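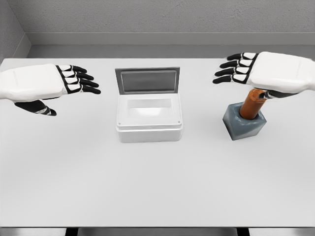 Weißer Behälter mit offenem Deckel, rechts daneben ein grauer Block mit orangefarbenem Griff (Simulation)

Lesezeit: 2 Minuten
Drucken | Per E-Mail senden

Zwischenbericht zur Albumproduktion »Jarngate«, 26. März 2026

Liebes Förderteam von Clininance,

seit dem letzten Bericht im November ist einiges passiert, und das meiste davon klingt richtig gut! Die Rhythmusgruppe ist komplett eingespielt, dazu fast alle Bläser. Wir haben im Studio Mellor drei Tage am Stück aufgenommen, alle zusammen in einem Raum, ohne Klick und ohne Kopfhörer (so war es im Antrag versprochen). Zwei Stücke haben wir gleich im ersten Anlauf behalten, die lange Ballade dagegen ist uns jedes Mal zu schnell geraten. Die machen wir noch mal, am liebsten spätabends.

Zum Geld: Von den bewilligten Mitteln sind bisher 1.935 Euro ausgegeben, für Studiomiete, Fahrten und einen Klavierstimmer, der gleich zweimal kommen musste. Weitere 600 Euro habe ich fürs Mastering zurückgelegt. Die Belege gehen gesammelt mit der Post an euch.

Etwas hinterher hänge ich beim Begleittext. Ich wollte eigentlich nur kurz aufschreiben, woher die Kompositionen kommen, und bin jetzt bei acht Seiten über Baritonsaxofone ... das kürze ich noch, versprochen.

Das Label Hoslow presst die Platte wie abgesprochen auf Vinyl, braucht dafür aber die fertigen Master früher als gedacht. Deshalb meine Bitte: Könnten wir die zweite Rate vorziehen? Dann buche ich den Zusatztag für die Ballade sofort. Euer Logo kommt auf die Rückseite, den Entwurf schicke ich, sobald die Farben stimmen.

Herzliche Grüße aus dem Proberaum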